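Tekside Opens Orders for the Stimgate Hand-Held Gripper Kit

LURNHOLM, 2 February 2018. Tekside is delighted to say that orders are now open for Stimgate, our hand-held gripper kit for recording everyday household work, the kind that robots will one day be asked to help with. We have been looking forward to writing this for a very long time!

Each kit comes with the gripper, a spare pair of fingers, a charger and a printed guide that we have tried hard to keep friendly. It weighs 600 grams, and most people feel at home with it after a morning of picking up socks.

"We wanted something you could carry into an ordinary bedroom, with the bed and the wardrobe and the heap of clothes just as they are, and simply get on with the job," said Zlata Symonenko, who leads the Stimgate team.

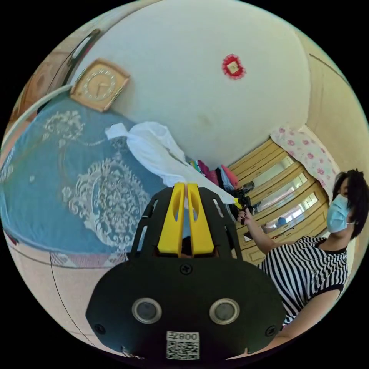 The kit is priced at $1,394, or $900 each for schools and labs ordering five or more. The first batch is 600 kits, and we expect the second to be ready in July. Orders and questions (we do love questions) are welcome at the Tekside office in Lurnholm.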